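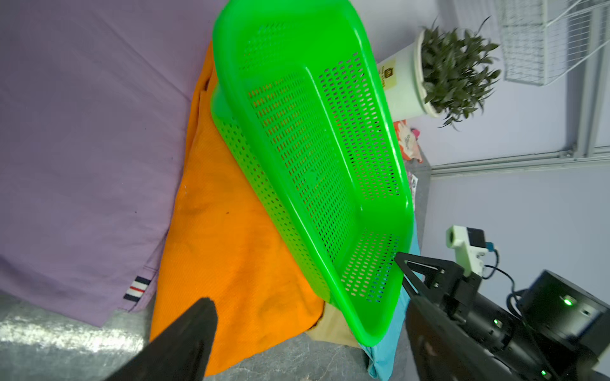 The most expensive machine in the Sutherland shop spends its working day with laundry. Its care and feeding fall to Alaric Iwasaki, who has a degree in controls engineering and a drawer full of dish towels.

The arm came from Plitden, the gripper from Flarkov, and the two companies seem to have met only once, at a party, and not enjoyed it. Getting them to agree on what "closed" means took Iwasaki most of August. The arm wanted a number. The gripper wanted to be asked nicely, over a separate cable, and then to think it over.

"I have a note taped inside the cabinet that says to power up the gripper first," he says. "I wrote it in capitals. I still get it wrong."

The job sounds like something you would give a bored eight-year-old. Towels, a plastic basket, a counter. Pick up the cloth, put it in, move the basket when asked. Cloth, though, has no fixed shape and no respect for the one you gave it in the software. A towel that was flat at nine is a rope at five past. Baskets are supposed to be the easy part, being rigid, and then you try to grab one by the rim with a towel bunched up against the inside of it.

That is the move Iwasaki checks every morning before anything else is allowed to run. One finger goes down outside the rim and the other inside, on top of the cloth, so the plastic and the towel sit between them. Too wide an approach and the inner finger rakes the towel out. Too narrow and it lands on the rim itself, with a knock you can hear from the parking lot.

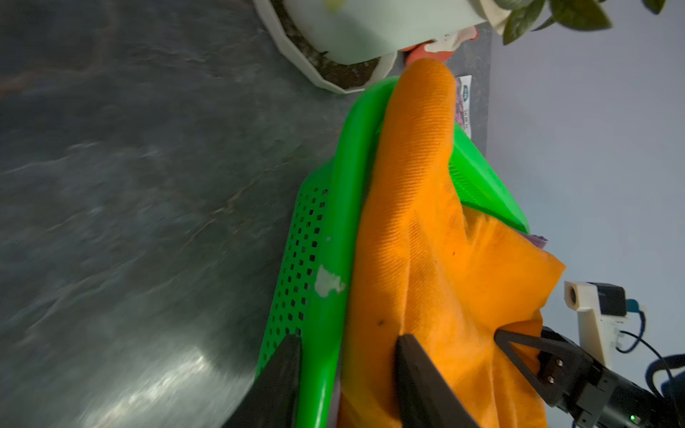

The morning round

He starts with his hands. With the power off, he wiggles each finger and feels for play in the linkage. Then come the screws, which he marks with a dot of paint so that he can see if they have crept. Every 1,000 cycles he takes the fingers off altogether, wipes out the lint and puts them back. The lint is impressive. He kept a ball of it for a while, until a visitor asked what it was.

Next are the cables. They need enough slack for the wrist to roll all the way over, and any slack at all is an invitation to catch on a basket. Iwasaki has rerouted them 3 times. The present arrangement loops up by the camera bracket and back down, and he describes it as "ugly, and please don't touch it."

The camera gets a soft cloth and a look at a printed target. If the picture has drifted he recalibrates with a program called Jukon, which takes seven minutes and shows a progress bar that reaches the end in two. He uses the other five to make coffee.

Last he runs the rim grasp at a crawl, one hand on the stop button, head tilted like a man listening to a used car. If the fingers come down cleanly he brings the speed up and goes to answer his mail. If they don't, he goes back to the cabinet, where the note is waiting for him in capitals.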